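Mostholm moves sorting trials to a shared arm bench in Carkstead

Mostholm has changed how its Carkstead site prepares pick-and-place routines for the packing hall. Since November, new routines have been written and tested at a separate bench before they are released to the line. The company says the change has taken most of the programming work off the night shift and given it to operators on days, who now do it as part of their regular jobs.

Under the old arrangement, routines were adjusted on the line itself, usually between 2 a.m. and the start of the morning shift. A technician would stop one station, edit the program, run it at reduced speed and hand it back. When an edit failed, the station stayed down and the parts were sorted by hand. Operators coming in at six often learned of a changed routine only when they saw it run.

The bench work is done with simple stand-in parts on a marked table. Positions are taught from a handheld pendant, and the operator records the approach height, grip width and release point for each cell. A routine must complete 100 cycles without a missed grip before it goes to the line. A failed cycle sets the count back to zero.
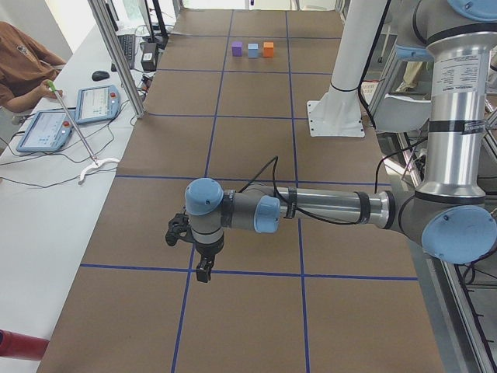 A two-finger gripper over the taped test grid, with three cubes in a row toward the far end of the table.

The software that stores the routines, Furia, was set up by the integrator Kourkoulas. It keeps each version with the initials of the operator who taught it and a short note on what was changed. Line leads can go back to an earlier version from their own terminals. Before, that required a call to the maintenance office.

For the operators, the largest difference is in how the day is divided. Those who have completed the bench course spend one half of a shift teaching and testing and the other half at the packing stations. The course runs for 400 minutes, split over several sessions, and covers pendant controls, stop and restart procedures, grid coordinates and fault codes. Hand sorting is still used for damaged cartons and for mixed returns, and Mostholm has no plan to automate either.

Pay grades were revised at the same time. Operators who teach routines move up one grade after they release their first program. Employees had asked for this in the spring, on the grounds that the work had been paid at the technician rate when it was done at night. The technicians keep their current grade and now handle gripper wear, cable replacement and calibration.

Some points remain open. Bench time is booked by the half shift, and operators on the late rotation have fewer slots than those on days. Stand-in parts also behave differently from filled cartons, and grip width often has to be corrected once a routine reaches the line. Mostholm plans to add weighted test parts and an evening booking slot at Carkstead. The packing hall's remaining stations will be switched to the new release procedure one at a time.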